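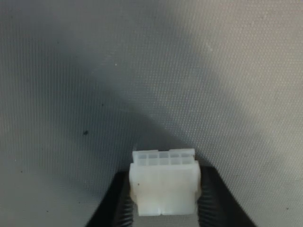 Birnby Releases Connector Handling Kit for Wire Harness Shops

PRERNITZ, 5/8/22. Birnby today began taking orders for the Demden, a finger and software kit that lets a small robot arm pick up plastic connector housings, turn them to a set angle and hold them for the next step. The kit is meant for wire harness shops that still load housings by hand.

Connector housings are light, smooth and easy to mark. Many have latches or ribs on the sides, so a plain flat finger often touches at one point only and the part twists when a terminal is pushed in. The Demden fingers carry ridged pads on their inner faces. The pads grip the side walls of the housing and leave the mating face clear, so a ten-cavity housing in two rows of five can be presented with every opening facing out.

The fingers are matte black to keep glare down when a camera is used to check the part. White and natural nylon housings stand out well against them, and the software can find the edges of the mating face under ordinary shop lighting.

What is in the kit

The standard kit includes one pair of fingers, 2 spare sets of pads, a mounting plate, a setup gauge and a license for the Demden software. The software comes with grip settings for 233 housing shapes. Users can add their own by placing a housing in the gripper, closing the fingers by hand control and saving the position and force. No programming is needed for this step.

Pads are held in place from the back of the finger and can be changed without taking the fingers off the gripper. Birnby suggests checking them for wear at the start of each shift and wiping them with a dry cloth. Solvents should not be used on the pads.

The kit does not include an arm, a gripper body or a camera. Shops that do not have these can order them through Cherkaoui, which will also handle installation and training.

Trial use

Cherkaoui ran the kit on a test bench for 124 hours before release. The bench used mixed housings fed from a tray, with the robot holding each one for a terminal insertion tool. The trial led to two changes. The ridges on the pads were moved closer together, and the software now opens the fingers more slowly after insertion so that finished parts are not pulled to one side.

Housings with fewer than four cavities are not supported in this version. A narrower finger for those parts is planned for December.

Price and availability

The standard kit costs $3000. Extra pads are sold in pairs and can be ordered separately. Orders placed now will ship from the Prernitz plant in the order received. Software updates are included for the first year.

Shops that want to know if a housing will work with the kit can send samples to Birnby before ordering. Samples are tested at no charge and returned with a written report showing the grip position and force used.

About Birnby

Birnby makes grippers, fingers and fixtures for small parts assembly. The company is based in Prernitz and sells direct and through Cherkaoui, its installation partner.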